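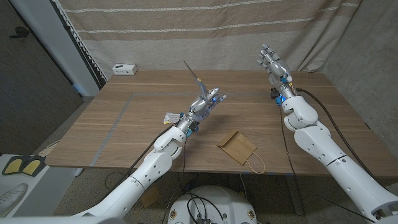
The small paper bag with string handles is the most overpromoted object in the country. I bought a bar of soap in Weris last January and it came in one. The soap lasted a month. The bag is still with us.

You can't throw it out, that's the trouble. It has handles. A thing with handles has prospects. So it goes in the drawer with the other 18, and when Éabha Tully comes round for her birthday I find that every one of them is too small for the present, or creased down the middle like an old map.

My neighbour Stepan Kravchuk tells me he reuses his. I have seen his cupboard. He has 72 of them folded flat, and I have yet to receive so much as a scone in one.

Shops love them because they make a purchase feel like an occasion. Fine, but I was buying soap. I had a coat on, with pockets, and the soap would have fitted in either. The girl at the till had it bagged, with the string straightened, before I could get my hand up.

My proposal is modest. Charge 3 pounds for the bag and hand over the soap in silence. I'd pay it once, probably, at Christmas, and complain until Easter.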